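Clear compartment organizer, used for a first-aid drawer
Reviewed by Ginette Turcotte

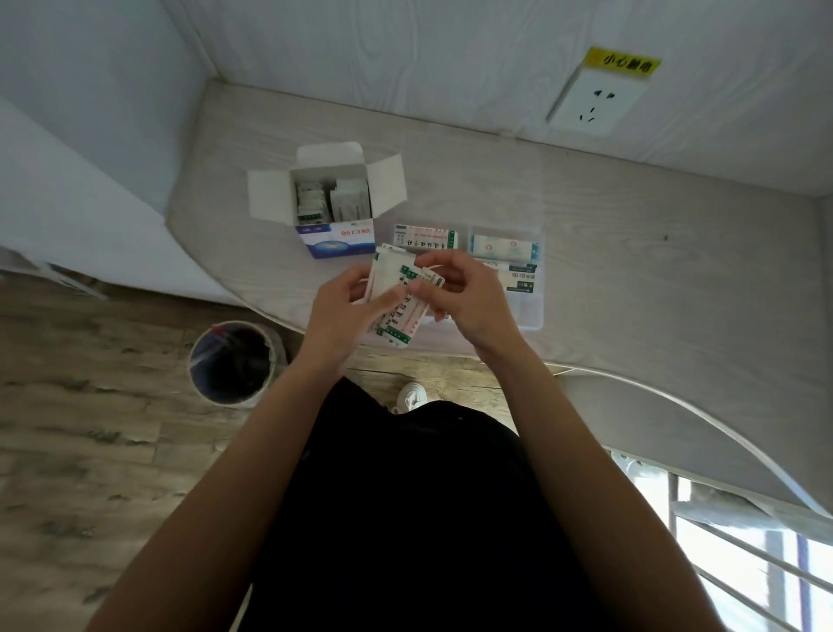 Sorting bandage packets over the organizer, with the open carton to the left.

I bought the Zitside clear organizer in January to replace a shoebox. The shoebox held every bandage, wipe and tube of ointment in the house, and finding one particular thing meant tipping the lot out on the desk. I've had the organizer long enough now to say what works and what doesn't.

It is a flat box in clear plastic, divided into compartments. Being able to see through the walls is the main reason to get one. I keep mine in a desk drawer and can tell at a glance which kind of bandage is running low.

The compartments suit small retail boxes. Bandage boxes go in lying down, and I leave them in their own packaging so the expiration dates stay with them. Loose packets are harder. A small stack stays together well enough if the compartment is nearly full. With only a few left they slide flat and are awkward to pick up, especially with short nails. I now keep a folded piece of card behind them.

What it won't do is hold a bulk supply. A full carton of packets is too much for it, so I fill the organizer from the carton and put the carton back on the closet shelf. Refilling takes me 6 minutes, most of it spent squaring up the packets so they all face the same way. You could skip that.

Cleaning is easy. I wiped mine out with dish soap and lukewarm water after a tube of antiseptic cream leaked. The cream came off the flat parts right away. The corners needed a cotton swab. There are some fine scratches on the bottom now from sliding it in and out of the drawer. They don't affect anything, but they show up under a lamp.

I paid 22 dollars, which is on the high side for a plastic box. My neighbor Man-lok Shih has the Winside one, which cost him less, and he keeps fishing tackle in it. His has thinner walls that flex when you carry it full. Mine stays stiff with one hand under it. If it's going to sit in a drawer and never move, the cheaper one would probably do.

Measure your drawer before ordering. Mine has a lip at the front, and the organizer only clears it if I tilt it going in. The listing gave the length and width but left out the height, and I had to write to the seller to get it. They answered on Monday morning, after I had already guessed.

Four stars. I would buy it again for the bathroom cabinet if it came in a narrower size.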